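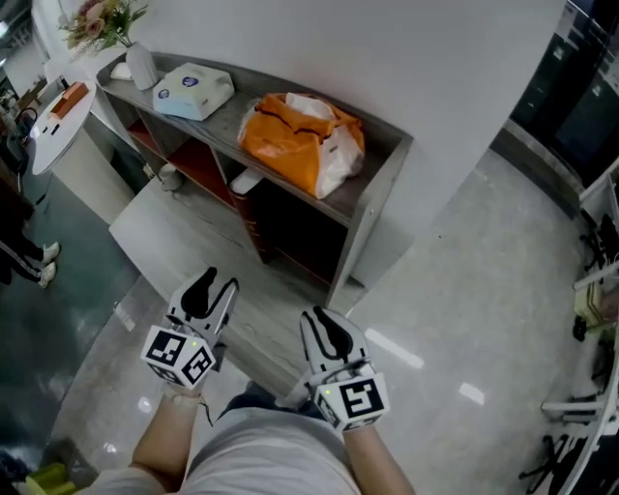
Alina Dinu
Second-year student, Local History and Family Records

How Families Write Obituaries: Notices from the Wernemen Area

My project looked at the obituaries printed in the Rimer, the weekly paper that serves Wernemen and Varham. I wanted to know what families choose to put in when they have a few hundred words for a whole life, and whether that has changed since the paper stopped writing the notices itself. Until then a staff writer phoned the family and filled in a form. Now the family sends in the text and pays by length.

The work was done in a group of three. Stela Lungu typed the older notices, Shuk-fan Yeh sorted the newer ones, and I did the interviews and wrote this report. Our supervisor was Margareta Onu.

Sources

The paper let us read its bound back issues on Monday afternoons. We found 909 notices in the years we had picked. That was too many to read closely, so we drew 300 of them, half from the staff-written years and half from the family-written years. We left out paid thank-you notes and memorial verses, which are printed in the same column and are easy to mistake for obituaries if you are going quickly. Stela had to retype one batch for this reason.

Two volumes were at the binder until January, so the winter months are thin in the older half.

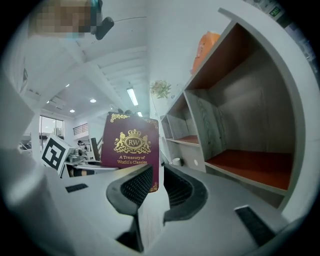 What the older notices say

The staff-written notices keep a fixed order: birth, parents, school, marriage, work, church or club, survivors, service. Work gets the most space for men. For women it is often one line, even where the survivors' list shows that the woman ran a shop for most of her life. Margareta Onu asked us to check whether this came from the form or from the families. The form had a box labeled "Occupation" and another labeled "Husband's occupation," so the form is part of the answer.

Cause of death is almost never given. "After a long illness" and "suddenly at home" cover nearly every case. Nicknames are left out, which made it hard to match brothers and sisters across notices. The Sârbu family took us a whole afternoon, as two cousins had the same first name and both had lived on the same road.

What the newer notices say

Family-written notices are longer and follow no set order. Many open with a habit or a saying and only get to the birth date in the second paragraph. Hobbies come up far more than jobs: fishing, card games, bread, a bowling team. Pets are listed among the survivors. Women's work is described more fully, and so is military service, often with the name of a ship or a base.

Some things got lost. Parents' names are missing from a good number of the newer notices, and so are maiden names. For anyone tracing a family this is a real problem – the old form was stiff, but it always asked. 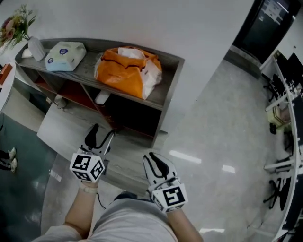
Interview with a former notice writer

Vangelis Tsolakis wrote the column for the paper in the staff-written years. We talked for 90 minutes. He said the form was older than he was and that he never thought of changing it. When relatives told him stories he wrote them on the back of the sheet, and they stayed there. He kept none of the sheets.

He also explained an odd gap we had found, where several Varham notices ran a week or more after the service. The Varham copy came in by bus, and if the driver was off it waited.
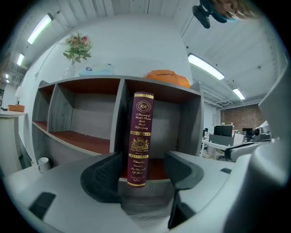

Problems and next steps

Our categories overlapped. "Church" and "club" were separate at first, but a choir could be either, and Shuk-fan and I marked such cases differently. We merged the two and went back over the notices already done. We should have tested the list on a small batch first.

We spoke to one writer and no families. I would like to interview people who have written a notice for a parent and ask what they left out. Stela's typed copies will go to the Wernemen library with an index by surname, including maiden names where we have them. The index is done up to the letter M.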